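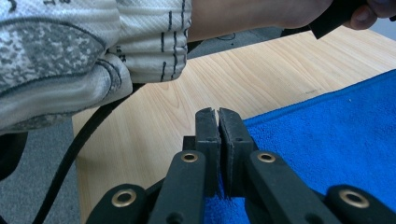 Do you really need to descale the kettle every month?

My brother-in-law swears by it. First Monday of the month, out comes the sachet, and he won't hear a word against it. I've been told the same by the leaflet in the box, by the side of the sachet packet and by a man in the hardware shop in Starkness, and I notice that two of those three were selling me sachets.

So in June I stopped. We have hard water here, the sort that leaves a skin on tea if you turn your back on it, and I wanted to see how bad it would get.

The Cevau sachets I'd been buying claim to "restore up to 100% of performance". Up to. A kettle full of gravel would also be restored up to 100%, depending how you read it. There's no mention of what the performance was before, or who measured it.

By week five there was a white crust on the bottom and the odd flake in the cup. Ugly, yes. Did it boil slower? I timed it from cold, filled to the same line each morning, and got 2 minutes 23 on the first day and 2 minutes 23 again at the end. I'm prepared to believe a worse kettle would do worse. I'm also prepared to believe that most of the people repeating the energy-saving claim have never held a stopwatch.

Stuart Cropper wrote in after my last post to say I should be using citric acid from the baking aisle. Fair enough, I tried it. One spoonful, boil, leave it half an hour, rinse twice. It shifted nearly everything – the bit round the spout needed a second go.

I'll do it again when the flakes annoy me.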